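Clustcombe Bench Cell: Setup and Care
Two arms, one slotted table, printed part trays
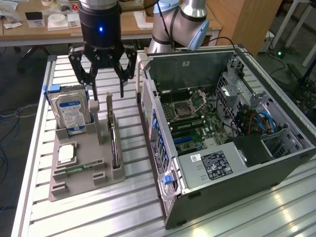

How often do the finger pads need changing?
Every 14 days if the cell runs most of the day. Light users can stretch that to a month, but look at the pads before each long run and swap both together, even if only one looks worn.

We love how little it takes to keep this cell going, and most of the credit goes to the table. The slotted rails let you slide a fixture along, nudge it a hair, clamp it and get straight back to work. No drilling, no shims!

Setting up
Start with the tray. Get its long edge parallel to the rails, snug the clamps by hand, then run the teach routine for each pocket at low speed. Tighten fully only after the last pocket checks out. The routine visits 58 points on the standard PC service layout and you can skip the ones you don't use. Anahera Baxter wrote the current version and it is a big step up from the old one (you can stop halfway, go get lunch, and pick up at the same point).

Next, the computer case. Lay it flat with the open side up and push it against the stops. Cases vary more than you'd think, even within a model line, so teach the memory slots and the CPU socket fresh for each new type. Drive bays are more forgiving.

Cables
Leave slack at the wrist and the elbow. Move each arm by hand through its full reach with the power off and watch for anything that pulls tight. Retie as needed, never across a joint.

Weekly care
Wipe the rails with a dry lint-free cloth. Blow out the tray pockets, the RAM slot especially, where grit can lift a stick just enough to spoil a pick. Check the finger screws with the small driver in the kit. Home both arms and compare against your saved values. If either is off by more than 2 mm, redo the tray before you touch anything else.

Spares
Finger pads, finger screws, tray clamps and the Mikness wrist cable are all stocked. Tray files come with the cell, so print your own whenever you like! Over 130 pocket shapes are in the library now, and Uthai Inthanon adds more when people send in measurements.

Fits: Allidance controller, second revision and later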